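Reviewers wanted for our fault study, Losivbridge Robotics Group

Hello, and thank you for stopping by! We are looking for 16 patient people to help us understand a fault that has been bothering us since January. Our arm, when it reaches down toward a flat work surface, will now and then keep going after it should have stopped. On the real machine that cost us a bent finger and a cracked tabletop (no one was hurt, I'm glad to say), so all of the work has moved into simulation until we know more.

You would watch short clips from 400 simulated reaches and mark the moment when you, personally, would have hit the stop button. You don't need any background in engineering. Bakers, bus drivers and retired teachers are every bit as welcome as students, and Juniper Oyelaran will sit with you for the first 20 minutes until you feel at home. Sessions last around 3 hours with a good long break, lunch is on us, and you may leave whenever you like.

To sign up, write to Wendell Lyons at the Losivbridge front desk and tell him which mornings suit you.
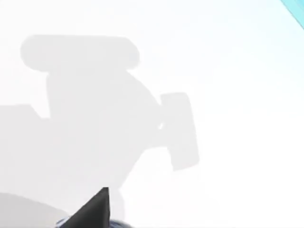

Judging how close the hand has come is harder than you might expect, and we'll give you plenty of practice first. Many people find themselves using the big soft gray shadow on the white surface, along with the pointed black tip of the finger, and we would love to hear what you go by.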